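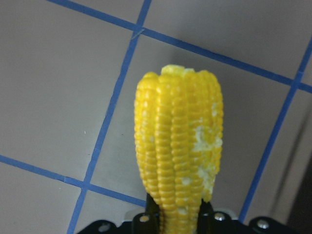
Yellow corn with the husk off. The pale patches down the right side are scattered across several parts of the ear.

Reading the ear
By Damian Wallner
Aug 3, 2020

Sweetcorn is usually bought on the strength of its husk, and the husk says little about the kernels. Growers who sell to kitchens strip a proportion of every picking and judge the cob itself. The checks are simple and can be repeated at a sink.

Start with the rows. A cob carries its kernels in an even number of rows, because each small flower on the young ear divides into a pair. Where the rows stay close the surface feels firm under the thumb. Where they part, the grooves deepen and the outline turns lumpy. Deep grooves are a cosmetic fault in most kitchens — the kernels either side of them cook at the same rate as the rest.

Then look at the tip. It is the last part of the ear to be pollinated and the first to suffer if water runs short. Kernels there are smaller and paler, and they bruise easily when the husk is pulled down hard. On the Drostedora plots outside Nititberg, where 300 ears were stripped and graded in June from an early crop grown under cover, 26 were set aside for tip damage alone. They were trimmed with a knife and sold for cutting.

Whitish patches need a closer look. Sweetcorn kernels are thin-skinned, and a broken one releases a milky liquid that dries to a starchy film. A film of this kind wipes away with a damp cloth and leaves the split skin behind. Mould has a fuzzy or powdery surface, often follows an insect track and smells stale. An ear with mould should be thrown out whole.

The thumbnail test remains the quickest measure of ripeness. Press one kernel near the middle of the cob until the skin gives. Clear liquid means the ear was picked early. Milky liquid is what most cooks want. A thick paste indicates that much of the sugar has already turned to starch, and the corn is better suited to soup or fritters.

Storage matters more than variety. Sugar loss begins at picking and proceeds faster in a warm room. Keep the husk on until the corn is needed, and keep it in the coldest part of the fridge. A stripped ear should be wrapped and used the same day.

For cutting, stand the cob on its broad end in a shallow dish and run a short knife downwards, taking two or three rows at a time. Stop short of the core, which is fibrous. The back of the blade, drawn down the bare cob, collects the remaining pulp. Stikus, the Campbell Road canteen, gets through more than 2000 ears in a season and keeps this pulp for thickening chowder.

Boiling takes four minutes from the return to the boil. Salt goes on at the table. Grilled ears need longer, with a quarter turn each time the kernels begin to colour, and the cut kernels can be frozen flat on a tray before bagging.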